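1/ I have been trying to choose a kitchen countertop since August. I'd like to walk you through it, mainly so the folks at home can see what became of a man who used to read novels.

2/ It started with a small burn mark. A pot-sized one, next to the stove, made by me, and denied by me for most of a weekend. Poul said we could put a trivet over it. We should have put a trivet over it.

3/ Instead I went to a showroom. The person at the desk asked what my "surface story" was. I said I had burned it with chili. She wrote that down.

4/ A thing I now know: there are 229 whites. Wilstead alone sells 40 and will mail you chips of any of them for free, like a casino getting you comfortable.

5/ I ordered chips. I laid the chips on the burned countertop. I looked at them in the morning, at noon, and under the bad bulb over the sink. They were all white. One was called Codo and I liked it best and I couldn't tell you why, and when Poul shuffled them I couldn't find it again.

6/ Tímea Szilágyi, who put in her own kitchen and has not been the same since, told me stone was "a relationship." She oils hers. She talks to it while she does. I don't want a relationship. I want somewhere to put the toaster.

7/ OK so, butcher block. Looks great. Everybody's aunt had it. You sand it, you oil it, you wipe up every drop of water the second it lands, and in return it lets you feel like a person who bakes bread. I have baked bread twice. One of those was a kit.

8/ Then the estimate came. $2,129, before the sink cutout. The sink cutout is extra. I asked what kind of customer doesn't want a hole for the sink and was told "you'd be surprised," and I have thought about that customer every day since.

9/ Quick word on the phrase "while we're at it." While we're at it, the backsplash. While we're at it, the faucet. While we're at it, Vilmos from downstairs wonders if we've considered moving the wall. Vilmos rents. So do the people on the other side of the wall.

10/ I joined a forum. Do not join the forum. There is a man on there who has been picking a countertop for longer than I've been married, and everyone calls him sir.

11/ The forum's big fight is wood grain. Should it run with the counter or across it? I posted that I hadn't noticed grain had a direction and got 80 replies, one of them kind. (Thank you, Araba Ametepe, wherever you are.)

12/ Now I can't stop seeing it. Doors. Desks. The table at the dentist's. I tilted my head at a restaurant for so long that the waiter brought me a different chair.

13/ So now I'm deep in pale gray wood looks, which I mocked openly as recently as last month. Pale streaks, slightly darker streaks, very calm. Like driftwood that went to a good college. I've also started saying "tile moment" out loud.

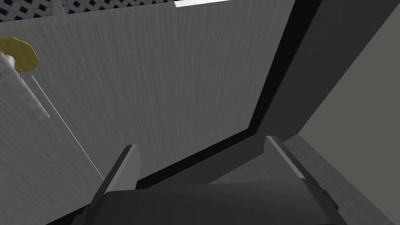

Streaky gray plus navy-and-white tile. A rendering, so no chili yet.

14/ Poul looked at that one for a while and said, "It's nice." Then he said, "Is it the same as the other one?" There are many other ones. I have them in folders. The folders have folders.

15/ Iara Alarcón, my oldest friend and a cruel woman, asked what was wrong with the counter we have. I gave her the whole speech: the burn, the seam, the edge by the fridge that catches your sleeve. She put her mug down right on the burn. Covered it completely.

16/ Anyway, the deposit at Sorkgate is refundable until the end of the month, and I've asked for four more chips. Poul has bought a trivet. It's white. I have some questions about which white.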